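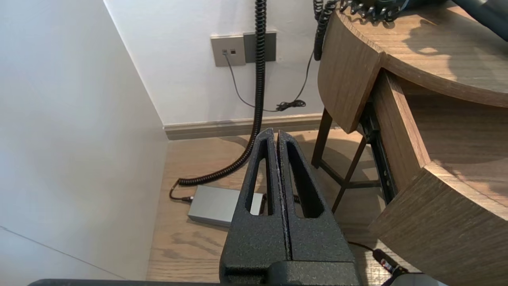

Sun-ja Maeng wants the zero check done before any finger screw is touched, and the steps follow that order.

## Finger check, Iltus two-finger gripper

1. Close the fingers at low speed. Look for an even seam from base to tip.
2. Log the closed position. If it is off by more than 12 counts, run the zero routine.
3. Open fully and stop the arm – brake on, drive power off. 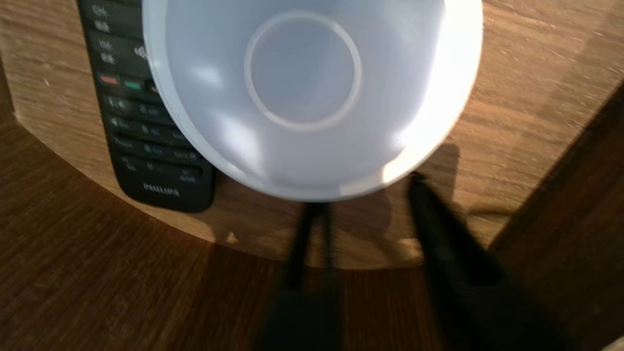
*Cluvville Handling Group – Arm Maintenance*

4. Wipe both fingers with a dry cloth.
5. Check the finger screws with the hand driver. Replace any screw with a worn head.
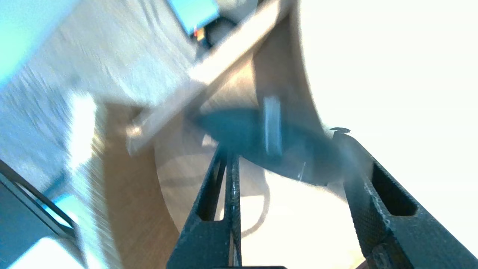

According to one reader, the zero drifts again if the routine is run right after power-up. Wait 20 minutes first.

6. Restore power, cycle the gripper five times and repeat step 2.

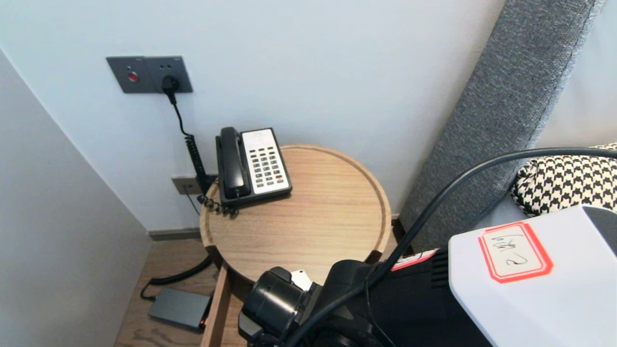 **Does the wrist camera need recalibration after this?**
Only when its bracket has been loosened. Finger work alone leaves the camera offset as it was.

7. Save the log under code 489.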